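Mollo Woven Storage Basket Liner, Rectangular

Item 87-R, from the Nondex home range
Sold in packs of 3

The Mollo liner is a drop-in cotton bag for rectangular woven baskets. It keeps small things from slipping through the weave and keeps the weave from snagging knitwear. It has an elastic top edge that folds over the rim of the basket, and two cotton ties at the short ends to hold it in place. The liner comes out for washing and goes back in without tools or clips.

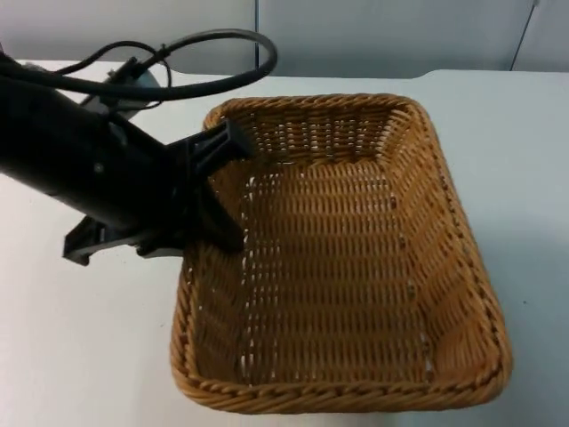

Choosing the right liner depends on the shape of the basket more than on how much it holds. Measure the inside length and width at the bottom, then the height from the floor of the basket to the top of the rim. Mollo liners are cut for straight or slightly sloping sides. A rectangular wicker basket like the one on the white table takes the R pattern; round and oval baskets need the O pattern, sold separately. If your basket falls between two sizes, order the larger one and tighten the ties.

Sizes
Small: for shelf baskets and bathroom trays
Medium: for toy baskets, yarn and magazines
Large: for blankets and bed linen

Fabric
The fabric is a plain-weave cotton, prewashed before cutting. Seams are double stitched. The bottom panel is two layers thick. Available in Natural, Oat and Slate. Natural is undyed and may show small dark flecks from the cotton plant.

The pattern was drawn by Zoriana Hladun at the Yatsenko sewing workshop, where the liners are still made. The first run was 3,000 pieces in a single size. The medium and large sizes were added the following January, along with the ties. 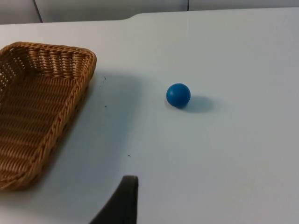
Each liner is checked for loose threads and folded flat before packing. Color can vary a little between batches, so order all the liners for one room together if an exact match matters to you.

Care
Machine wash warm with similar colors. Do not bleach. Tumble dry low or hang to dry. Iron the flat panels if you like, but keep the iron off the elastic. Make sure the liner is fully dry before putting it back, as damp cotton can mark natural fibers. Brush crumbs and dust out of the basket with a dry paintbrush.

Goes with
Cura cedar sachets, pack of 6
Mollo O pattern liner for round and oval baskets
Mollo replacement ties

Returns
Unwashed liners can be returned in their original packaging. Opened packs are accepted if all 3 liners are included. Baskets are not supplied with this item.

Page updated 2021-07-24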